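Subject: Re: [guests-and-hosts] Late arrival and the key box in Ostthorpe
Date: 5 February 2026

> Hello all, we have booked the upstairs apartment in the Živković
> house for a week in April. Our train comes in after ten at night.
> Is the key box easy to find in the dark, and do we have to pay the
> cleaning fee in cash? Also, the listing says "parking nearby" but
> not how near. Has someone from the list stayed there?

Hello,

I have stayed in this apartment two times, the last time for 18 nights, so I will try to answer everything in order.

The key box is on the left side of the garden gate, not at the house door. I looked at the door for a long time on my first visit. There is a lamp over the gate, but it goes off after a short time and you must move your arm to have it again. The code comes by e-mail the day before. Please write it on paper, the phone signal in that street is weak.

The cleaning fee was 70 when I was there, and I paid it together with the rent through Imoritz. They do not take cash anymore. If you booked directly with the family it can be different — ask them before you travel. The deposit came back to me after a week without any discussion.

For parking, "nearby" means the public lot behind the Norico supermarket. It is about 20 minutes on foot with suitcases, less without. You may stop in front of the gate to unload, but please do not stay there overnight, the neighbor needs the space early in the morning.
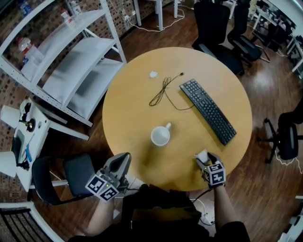 Guests and Hosts List — Apartments and Longer Stays Group

Some more things which are not in the listing. The bedroom is under the roof and it gets warm in the afternoon, even in spring. Open both small windows before you go out and the air will be fine by the evening. The washing machine is in the basement and is shared with the ground floor. I was asked to not use it after nine.

The kitchen has everything for simple cooking, but the oven is slow. The coffee machine wants paper filters of the small size, and on my second visit there were none, so I would bring a few.

For your late train: the last bus from Ostthorpe station leaves before ten. You will need a taxi, and it is better to reserve it — I waited a long time when I did not. The family will ask for your arrival time, but you do not have to meet anyone.

If you want the name of the taxi company, write to me off the list and I will look for the receipt.

Kind regards from a regular guest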